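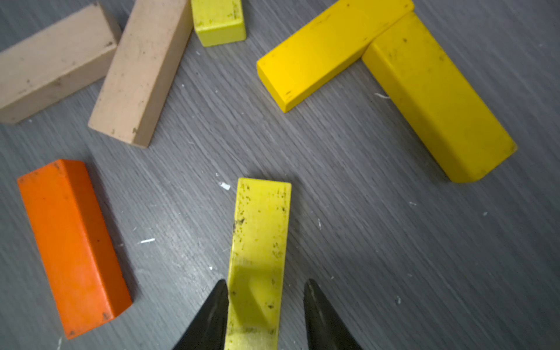 The old blocks are staying

In the last newsletter I asked the families if we should keep the old wooden blocks in the Liu Street playroom or buy a new set. Thank you for the many answers, also the long ones. I have read all of them, some of them twice, and I want to tell you what we decided and what will happen in September.

The blocks are staying. They are the plain long ones, orange, yellow, the yellow that is almost green, and the beige ones without paint. They have small dark spots all over and the paint is tired at the ends. One father wrote to me that they look "like bananas on the fifth day." I can't disagree with him. But the edges are still smooth and round, and I have not found one splinter in all the time I take care of this room.

I should explain how the question started. In spring we got a catalog from Vumton, with a very nice set in a box with a lid. The price for the size we need was 2139 dollars with the delivery. For this money we can repair the floor near the sink, which is a more serious problem, and several parents pointed this out before I had the chance to say it. So the floor will come first.

There was also the question of washing. I have to admit that we did it wrong before. We put the blocks in a tub of warm water and left them there while we cleaned the shelves, and the wood does not like this. A few of the beige ones became rough and I had to sand them at home. Now we do it in a different way, and if you take a bag of blocks home to clean, please do the same:

Wipe every block with a cloth that is damp but does not drip. A drop of mild dish soap is enough for the whole bag.

For the dark spots, rub with a little baking soda on the cloth. Some spots will go away and some will not. The ones under the paint are there forever, please do not scrape them.

Wipe one more time with clean water, then lay the blocks on a towel with space between them. Turn them after 2 hours and leave them overnight. Do not put them on the heater, and do not put them in the bag before the morning.

Many of you asked about painting. I understand the wish, it would be a nice afternoon with the children. But I would prefer to leave the colors how they are. New paint on old paint comes off in flakes, and our youngest visitors still taste everything. For the beige blocks I am less strict. They could get a thin layer of oil that is safe for toys, and I will try this first on two of them and show you the result.

Now the smaller matters. The Stiltix connectors, the plastic ones with the clips, should go in their own drawer. They are good toys but the clips scratch the wood when everything is thrown together. The lid of the Irkard box does not close well, so please carry it with a hand under the bottom. And if you find a long yellow block in your stroller or in a coat pocket, just bring it back, I will not ask any questions. After summer I got back nearly 37 in this way, and one came by mail.

A mother asked me what the older children can do with such simple blocks, because her son is seven and says they are for babies. My suggestion is to give him fewer. With a whole basket he will make a pile and walk away. With only a handful on the table he starts to think how long a bridge can be before it falls, or he puts them standing on the small end and looks for the best distance for a domino line. The long shape is very good for this. It is also good to let him draw around them with a pencil and make a plan for a house first. My own daughter did this for a whole winter, and we still have the plans in a folder.

If you would like to take a bag to clean, write your name on the paper by the door. The bags are on the low shelf, and the room opens at 9:30 in the morning like before.

Yao-tsung Chang
for the playroom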